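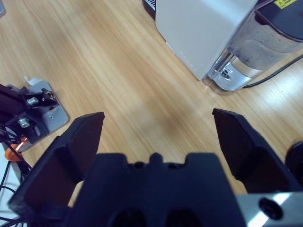 I've been making the Trolbridge oil finish in small batches for a while now, and I still get a little giddy when the first coat goes on a new board. It's a soft-sheen oil and wax blend for indoor furniture, mostly tables and desks, and I built it for people like me who love pale wood and hate watching it turn orange. If you have a top in that light honey-brown range, with long fine grain and those soft streaks of lighter and darker tan, you already know how easy it is to wreck the color with the wrong can. I wrecked two of my own tables before I started mixing!

Trolbridge Table Oil, Pale
Item no. 2307
Size: one pint
Sheen: soft, somewhere between matte and satin
In stock, ships from our shop

What's in it

Linseed oil, a bit of beeswax, a citrus solvent to help it flow, and a tiny amount of white pigment. The pigment is the part I fussed over. Too much and your table looks like somebody rubbed chalk in it, too little and you may as well use plain oil. Sreekumar Mathew does the mixing with me and he has a much better eye than I do, so he gets the last word on every batch. (He sent back my February batch. He was right, it was too milky.)

There's no added scent, but it does smell like oranges and a hardware store for a day or so. I like it. My sister does not.

How to put it on

Sand to 150 and wipe the dust off well. I know some of you like to go up to 320, and you can, but the wood gets so smooth that the oil has a hard time getting in and the color comes out thin.

Stir the can. Please stir it, all the way to the bottom, because the pigment sinks. Then pour a small puddle, spread it with a white pad or an old T-shirt, and work with the grain. Leave it for 30 minutes and wipe off everything that hasn't soaked in. The surface should feel almost dry under your hand when you're finished.

Give it a full night and do a second coat the same way. Two coats is plenty for a desk. For a kitchen table I'd do a third, mainly at the ends where people lean their arms.

Lay your rags out flat outside to dry, or drop them in a metal can of water with a lid. Oily rags wadded up in a corner can heat up and catch fire on their own, and I mean really catch fire. Same goes for the pad.

Which woods

Ash, maple, birch, beech and pale oak all take it nicely. Pine is fine but test it first on the underside, since knots can go a little gray. I wouldn't use it on walnut or cherry — the white pigment settles in the pores and looks dusty. For those, get the Doda Clear, which is the same recipe with no pigment and costs a bit less.

It won't go over varnish or polyurethane. You have to get back to bare wood, all of it, including the bit along the edge that you were hoping to skip.

Living with it

Wipe up wine and coffee when you see them. The finish buys you time but it isn't plastic, and a wet glass left overnight will probably leave a ring. Rings come out with a light rub of fine sandpaper and a dab more oil, and you can fix just that spot without redoing the whole top. That's my favorite thing about oil, by the way. I put a fresh thin coat on my own table once a year, more or less when I remember.

What people have told us

"I had the Gotex oil on my desk before and it went yellow by the window. Did half the desk in Pale to compare and then did the other half the same night." — Asabe Effiong

"Nice finish, lid is a pain to open." — D'Souza

Fair point on the lid. We've switched to a different can as of 30 September 2020, and it opens with a regular screwdriver. If you ordered before that and yours is stuck, run a butter knife around the rim a couple of times and it should pop.

Shipping and returns

It goes by ground only, so allow a few extra days if you're far away. Unopened cans can come back for a refund. If you're unsure about the color, order the sample pouch first. It covers a good-sized scrap board with both coats, and we take the price of it off your first full can.

Related items: Doda Clear, white applicator pads (pack of 2), sample pouch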